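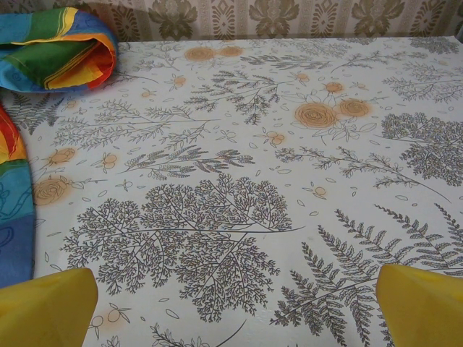

洋葱地里的除草机，租还是买

专题 > 农业科技 > 田间机械

2019年8月12日

早上五点多到的Zakport。雾没散，地头停着一辆拖斗车，上面蹲着那台Vovier，太阳能板折着，像张没支开的牌桌。

Philomena Ó Ceallaigh已经在垄沟里走了一个来回。靴子全是泥。她种洋葱，也种一点胡萝卜，洋葱占大头，品种是Sestach，叶子细，直立，长得慢。长得慢就是麻烦，杂草比它快。藜、繁缕、早熟禾，一茬接一茬。

洋葱不封垄，这点跟土豆不一样。土豆叶子一合，底下的草见不着光，自己就蔫了。洋葱那几根管子似的叶子遮不住什么，从出苗到收，地一直是敞的。除草剂能用的越来越少，能用的那几种还得挑苗龄，早了伤苗，晚了不管用。剩下就是人。跪着拔，趴着拔，趴在拖拉机后面的板子上拔。

人呢？难找。去年来的那批工人，今年回来的没几个。她三月份就开始打电话，打到四月，凑出来的人手还不够管半块地。

于是租了机器。

Coughlan是本地的农机行，以前卖犁、卖播种机，现在院子里多了一排白壳子的小车。Vovier一天400欧元，送到地头，带一个人调试半天。之后就归你管了。它沿着播种时记下的定位线走，摄像头认苗，刀片在株间一开一合。走得慢，比人散步还慢，但是中午不停，晚上也不停。

“第一天我什么活也没干，就跟在它后面看。”Philomena说。看什么？看它切不切苗。 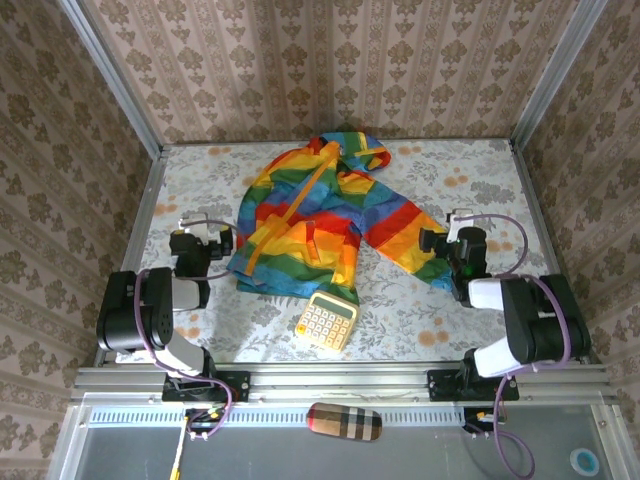 租一台除草机，多大的地才划算？

看草，也看人工，光看面积算不清。按Philomena的账，她这块地如果全靠人拔，一季要付的工钱比租机器高出一截；可要是地只有几亩，草又轻，运输费和调试费一摊，还不如找两个人干三天。

她的账本是个硬皮本子，封面掉了一角。机器这一季在她地里跑了273个小时，她一笔一笔记的。停机也记：下雨，停；地太粘，停；有一回定位信号丢了，停在垄中间，一直到她吃完早饭才发现。

株间那一刀最要紧。行间好办，普通中耕机拉过去就完了，贴着苗根的那一圈才是费人工的地方。Vovier的刀片离苗能有多近，取决于苗有多大。两片真叶以前她不敢放，摄像头会把刚冒头的洋葱当成禾草，毕竟都是细细的一根。她试过一条垄，长50米，出来以后蹲下看，缺苗缺得心疼。那条垄现在还看得出来，一段一段的秃。

三片叶以后就好多了。土要干一点，表土散一点，切断的草根翻出来晒一中午就死透。要是切完接着下雨，繁缕能在的里重新扎根，等于白切。所以她的排法是看天气预报倒着来：连着两个晴天，放机器；只有一个，等等。

播种也得跟着改。以前播歪一点无所谓，现在不行。垄要直，株距要匀，垄头要留出掉头的地方，她为此少种了地两头的几行。石头也得捡，刀片碰上石头会自己弹开，弹开那一下，旁边的草就漏了。

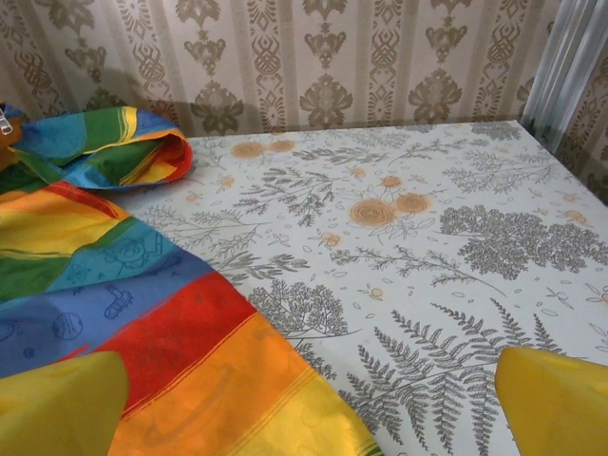
换刀片不难，两个螺栓，一把扳手，她在垄头就能换。难的是等货。五月底坏过一只，Coughlan那边没现货，等了四天，草不等人，那四天里又长高一截。后来她自己备了一副放在车里。

人工没有省到零。机器走过之后还得有人走一遍，把漏下的大草拔掉，尤其是藜，长到膝盖高以后杆子发硬，刀片推不动。今年是三个人走，从前要一队。三个人里有一个是她外甥，暑假，按小时拿钱，干活不算快，但是眼睛尖。

也不是谁都服气。隔壁的种植户把胳膊搭在围栏上看了半个下午，说了一句“慢”，走了。第二天又来看。他自己的地用火焰除草，出苗前烧一遍，便宜，利索，烧完之后就只能看运气。
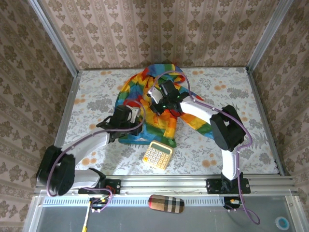 买，她也想过。Coughlan报过一个价，她没让我写。只说那个数够换一台像样的二手拖拉机，而洋葱除草的季节满打满算就那么几个月，剩下的日子机器在棚里睡觉。两家合买？排期怎么办，草在两家地里是同一个礼拜长出来的。

另外一条路是按活付钱。农机行出机器出人，除完一遍收一遍的钱，坏了他们修。Coughlan明年打算试，目标是签下1000公顷，洋葱、甜菜、韭葱都算。签不签得满，现在说不好，附近好几户还在观望。Philomena说她会签，但要在合同里写清楚一件事，连晴两天的时候谁先用。

走得时候快中午了，雾早没了，机器在地那头掉头，掉得很慢。她没抬头，在拔一棵藜。

读者评论

老垄沟：株间那一刀说到点子上了。我们种韭葱的更头疼，苗期长的跟草一模一样。

北坡三号地：粘土地能用吗？我这儿一下雨三天进不去人，更别说机器。

小满：火焰除草我家用过两年，出苗前那遍确实好使，后面还是得跪着拔，膝盖都废了。

eamon_k：按遍收费得看漏草怎么算，漏了重除收不收钱？文章没写。

相关文章

甜菜中耕：刀片角度怎么调
洋葱晾晒，棚里还是地里
播种定位线丢了以后
合买农机的几种分法
韭葱苗期禾草怎么认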